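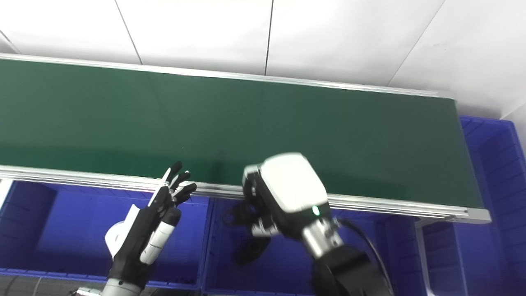 Tipene Fairweather wrote:
A quota of 800 words a day measures output and tells you very little about the draft. I ran one for most of a novel and ended with long scenes that existed to fill the day. If the aim is a finished book, track scenes. A scene has a start state, an end state and a change between them. Words have none of that.

Reply from hrewi
I disagree on the mechanics. Scenes vary too much in size to be a unit. My shortest in the current draft is a page and the longest took all of September. If I log "one scene" for both, the log is useless for planning. Word count is crude but it is at least the same size every day.

Reply from Sigrun Engström
You can weight them. I give each scene a size when I outline it (small, medium, large) and log against that. My Riltis spreadsheet has a column for planned size and a column for actual size. When the second keeps coming out larger than the first, the outline is hiding two scenes inside one row.

Quote: "the outline is hiding two scenes inside one row"
This assumes an outline. I don't write one. — W. Ruawai

Reply from Sigrun Engström
Then log it afterward. A reverse outline works the same way. One line per scene: who wants what, what changes, which page it ends on.

Reply from W. Ruawai
I tried reverse outlining on Murora, my second manuscript. 49 scenes, one index card each. Writing the cards took four evenings.
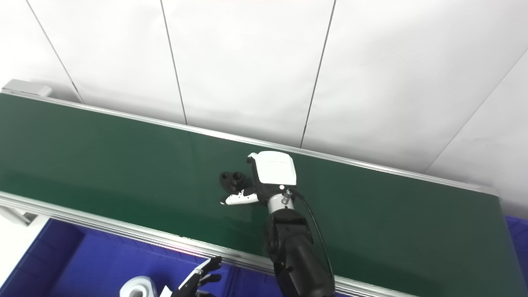

Of the 49, nine had nothing I could put on the "what changes" line. I cut six and merged the other three into their neighbors. So the method has some value in revision. In a first draft I still think it gets in the way. I stop to define the scene and lose the sentence I was in the middle of.

Reply from hrewi
Same experience. First draft: minimum of 200 words, no maximum, no rereading past the previous paragraph. Second draft: cards. Two different jobs, and I'd keep the tracking separate.

Reply from Heather McKinnon
Has anyone here used Mindeo for the card stage? I'm on paper now and the reordering is slow. I have to renumber everything after each move.

Reply from Tipene Fairweather
Yes, for one book. Reordering is fast. Export is poor: it flattens the card notes into the body text, and you then have to strip them out by hand. Put a marker at the start of every note (I use two percent signs) before you export. A find-and-replace with wildcards will get most of them.

Reply from Heather McKinnon
Thanks. Does it keep the card color on export?

Reply from Tipene Fairweather
No. Put the point of view in the title if you need it later.

Reply from Sigrun Engström
On paper, don't renumber. Number in steps of 100 at the start: 100, 200 and so on. An inserted card takes a number between its neighbors. It's the old line-number trick from BASIC and it holds up for the length of a novel. A moved card gets a new number and the old one stays retired, so your notes never point at the wrong scene. 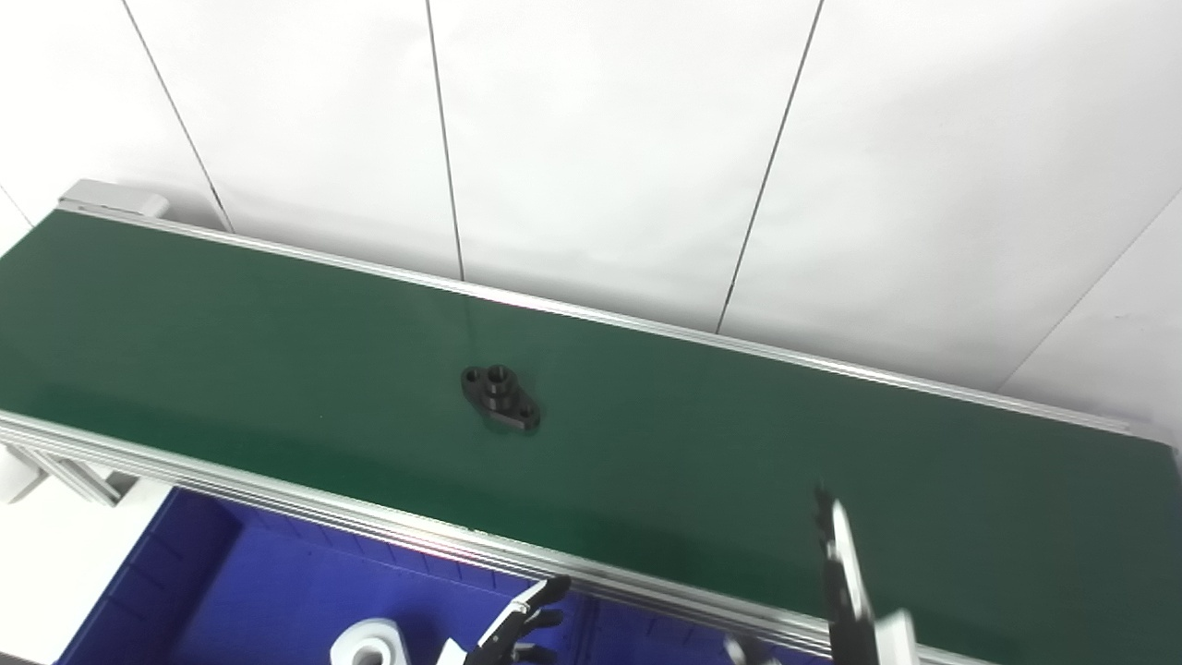
Conveyor with green belt and aluminum rails.

Reply from hrewi
Going back to the quota. A floor of 200 and a target of 800 do different things. The floor exists so that a bad day still touches the file. I would not plan a deadline from it. Tipene's objection is to the target, and on that I mostly agree with him. Padding shows up when the target is missed several days in a row and you try to catch up.

Reply from Tipene Fairweather
That's a fair split. I'd accept a floor. My condition would be that it counts words in the scene file only. Notes, character sheets and worldbuilding go in a separate folder and count for zero.

Reply from W. Ruawai
Notes should count. On some books the notes are the draft. Half of the Tehrani chapters came over from a notebook nearly unchanged, and under your rule I'd have logged zero for every one of those sessions.

Reply from Tipene Fairweather
Log them on the day they move into the scene file.

Reply from W. Ruawai
Which puts several weeks of work on one afternoon. The log is then wrong in the other direction.

Reply from Heather McKinnon
Two columns?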